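Grurden Bathroom Furniture
Novevar 800 Wall-Hung Vanity: Installation and Care Guide
Section 4: Fitting the basin, waste and tapware
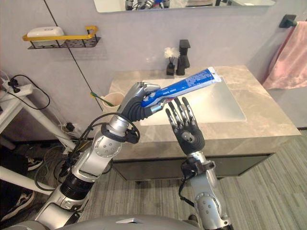
One reader of the previous edition asks whether the basin can be sealed to the cabinet before the tapware goes in, as the earlier wording seemed to allow either order. The tapware is to be fitted first. The steps below have been rearranged accordingly, and the earlier version of this section should be discarded.

4.1 Scope

This section applies to the Novevar 800 cabinet supplied with the single-bowl basin top. It assumes that the cabinet has been hung, levelled and fixed in accordance with Section 3, and that the wall behind it has been waterproofed and tiled by others. Owners of the double-drawer cabinet should also read 4.6, where the drawer cut-out is covered.

Connection to the water supply and to the drainage system must be carried out by a licensed plumber. Steps marked (P) are reserved for the plumber. The remaining steps may be completed by a competent person.

CAUTION: The basin top is heavy and will chip if set down on a corner. It should be lifted by two people, one at each end, and rested face down only on the foam sheet in which it was packed.

4.2 Before commencing

Check the contents of the carton against the packing list. The fittings bag for this section is labelled 1134 and contains the waste body, the waste washers, the back nut, the overflow ring, the basin clips and the clip screws. The mixer is supplied separately, in its own carton, with its own instructions. Where the mixer manufacturer's instructions differ from this guide, the mixer manufacturer's instructions take precedence for the mixer and its hoses.

The following are also required and are not supplied:

Neutral-cure sanitary-grade silicone
Basin wrench
Adjustable spanner with smooth or padded jaws
Spirit level
Masking tape
Clean lint-free cloths
Methylated spirits
Bucket and old towels

Acetic-cure silicone must not be used on the basin top. If the type is not stated on the cartridge, obtain another cartridge.

Inspect the basin in good light prior to installation. Claims for surface marks, hairline cracks or glaze faults cannot be accepted once the basin has been fixed in place.

4.3 Fitting the mixer

1. Lay the basin top face down on the foam sheet, with the rear edge towards you. The bench or trestle should be firm and clear of tools.

2. Screw the flexible hoses into the mixer body by hand. Do not use a spanner on the knurled ends.

3. Fit the sealing ring into the groove on the underside of the mixer base. Confirm that it is seated for its full circumference.

4. Pass the hoses and the threaded stud through the tap hole from the face side. A second person is needed to hold the basin clear of the bench at this point.

5. From the underside, fit the rubber gasket, then the horseshoe washer, then the fixing nut. Bring the nut up by hand.

6. Align the mixer so that the spout is square to the rear edge of the basin, and tighten the nut with the basin wrench until the mixer can no longer be turned by moderate hand pressure.

7. Mark the hot hose with tape. The hose positions are reversed when viewed from beneath, and crossed connections remain the most common reason for a return visit.

NOTE: The tap hole is sized for standard single-hole mixers. Enlarging or drilling the basin top voids the warranty.

4.4 Fitting the waste

1. Clean the rim of the outlet, above and below, with a cloth dampened with methylated spirits. Allow it to dry.

2. Place the upper waste washer under the flange of the waste body. Where the washer supplied is the thin white type, run a fine bead of silicone beneath the flange as well. The thicker black washer is used dry.

3. Lower the waste body through the outlet. Turn it so that the slot in the body faces the overflow channel.

4. Fit the tapered washer from below with the narrow end uppermost, followed by the flat washer and the back nut.

5. Hold the waste body still from above and tighten the back nut by hand, then a further half-turn with the padded spanner. Overtightening is liable to crack the basin.

6. Wipe away any silicone that has been squeezed out before it skins.

7. Press the overflow ring into the overflow opening. It is a push fit and requires no adhesive.

4.5 Setting the basin top on the cabinet

1. Remove the drawers or open the doors. Vacuum the top edges of the cabinet.

2. Dry-fit the basin top. Check that it sits flat on all edges and that the rear edge meets the wall tile without being forced. A gap at the wall of up to 3 mm may be filled with silicone. If the gap is greater, the cabinet should be checked for square before proceeding.

3. Place the spirit level across the front edge and then from front to back. Correct any fall at the cabinet hanging brackets (Section 3.8). Do not pack beneath the basin.

4. Lift the basin top off. Apply masking tape to the wall tile and to the rear upstand, leaving the joint exposed.

5. Run a continuous bead of silicone along the top edges of the cabinet, keeping it towards the inside face.

6. Lower the basin top into position without sliding it. Feed the hoses into the cabinet as it comes down.

7. Fit the basin clips from inside the cabinet and drive the screws by hand. Power drivers should not be used.

8. Seal the joint between the rear edge and the wall. Tool the bead in one pass and remove the masking tape while the silicone is still soft.

9. Leave undisturbed for the full cure time printed on the cartridge. In cold or humid rooms, allow longer. Nothing is to be stood on the basin top during this period.

4.6 Connecting the supplies and the trap

1. (P) Isolate the water supply to the building or to the room, as applicable, and open the mixer to relieve pressure.

2. (P) Flush the supply lines into a bucket before connection. Debris left in the lines may damage the mixer cartridge and is not covered by warranty.

3. (P) Connect the hoses to the isolation valves. Hoses must not be kinked, twisted or stretched. Where a hose would form a bend tighter than the minimum stated by its manufacturer, a longer hose is to be substituted.

4. (P) Assemble the trap and connect it to the waste tail. In the double-drawer cabinet, the trap must sit within the U-shaped cut-out of the upper drawer. A clear depth of 200 mm is provided from the rear wall. Bottle traps with a side adjustment will usually fit. Traps of the Sisgate compact pattern have been fitted to this cabinet by the factory display team and clear the drawer on both sides.

5. (P) Restore the supply slowly, with the mixer open.

6. (P) Close the mixer and inspect every joint with a dry tissue. Fill the basin to the overflow, release the waste, and inspect again while the basin is emptying.

7. Refit the drawers and run each one through its full travel. Adjust the runners if a drawer touches the trap or the hoses.

CAUTION: If any joint weeps, the supply must be isolated until the fault has been rectified. Placing a tray or towel beneath the joint is not an acceptable interim measure, and swelling of the cabinet base caused by a known leak is excluded from the warranty.

4.7 Daily use and cleaning

The basin should be rinsed after use and wiped with a soft cloth. Toothpaste, hair dye, mouthwash and some cosmetics contain colourants or mild abrasives and should be rinsed away promptly. Dried residue is softened with warm water and a little dishwashing liquid. Scourers, cream cleansers and blades are not suitable for the glaze or for the mixer finish.

Bleach-based products may be used in the waste at the strength given on their label, provided they are flushed through with cold water. They should not be left standing in the bowl overnight.

Water lying along the rear joint or the front edge of the cabinet should be dried. Wet face washers should be hung on a rail and kept off the drawer fronts.

Boiling water must not be poured into the basin.

4.8 Faults

Water drains slowly: Remove the plug and clear hair from the crossbars. If there is no improvement, the trap should be removed and cleaned.

Odour from the overflow: Flush the overflow with warm water and dishwashing liquid, using a small funnel. Repeat monthly in households with hard water.

Mixer loose on the basin: Tighten the fixing nut from below. If it will not hold, check that the horseshoe washer has not been fitted upside down.

Mould on the silicone: Improve ventilation, then cut out and replace the affected joint. Fresh silicone does not bond to old.

Low flow from the spout: Unscrew the aerator and rinse it. Check that both isolation valves are fully open.

4.9 Spare parts

Replacement parts are available through Chareonsuk, the distributor for this range. Please quote the fittings bag number and the cabinet code, which is printed on a label inside the left-hand side panel. The waste washers and overflow ring are sold together as item 23. Basin clips are sold as a set.

Cabinet doors, drawer fronts and handles are dealt with in Section 5.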